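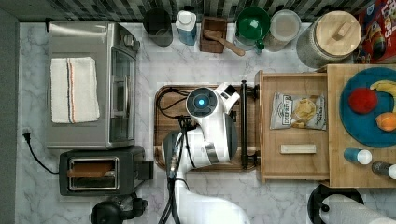

The Rosser kitchen, one bench at a time

March 2024

We love a working bench! Styled kitchens are lovely to look at, but the ones we keep going back to are the ones with the toast in and the chips within reach. The Rosser kitchen is our favourite of the lot so far, and the marble is only half the reason. I've put down a few notes for each part of the bench, with the bits people asked me about after the February gallery.

The marble
White with grey veining, and gorgeous with all the darker pieces sitting on it. I was a dark benchtop person for years and this one has very nearly turned me.

The toaster corner
Stainless steel toaster oven with the towel folded over the top (red and blue stripes on white, a classic tea towel look), then the black two-slot toaster with a slice in it. I like having both in one spot, close to the power point. Take the towel off before you switch the oven on, please!

The back row
Grey utensil holder, a squeeze bottle in white and blue, a little wooden box with a wooden spoon in it, a green mug, a clear container with a pale lid, and then my favourite, the big glass canister with the round wooden lid. All of it lines up against dark mosaic tile, and the glass looks terrific there. I have been hunting for a canister that size ever since.

The tray
Dark wood with raised edges, a really handsome thing. The black metal towel bar is standing up on the right side of it, round mounting ends and all. Black fittings with dark timber get a big yes from me.

The drawer
Light-coloured wood, pulled open, and there's the bag of potato chips. A chip drawer at bench height is a marvellous idea and I'm copying it at home.

Fruit on the board
Teal plate on a wooden cutting board, with a yellow banana and some red and orange fruit. What a colour that plate is! Two bottles with white caps, a small blue one and a dark one, share the board with it.

If you've got a kitchen with a good busy bench, send it in. Small ones are very welcome, rentals too, and there's no need to tidy up first. The next gallery is the Sonano laundry, with a fold-down table I can't wait to show you.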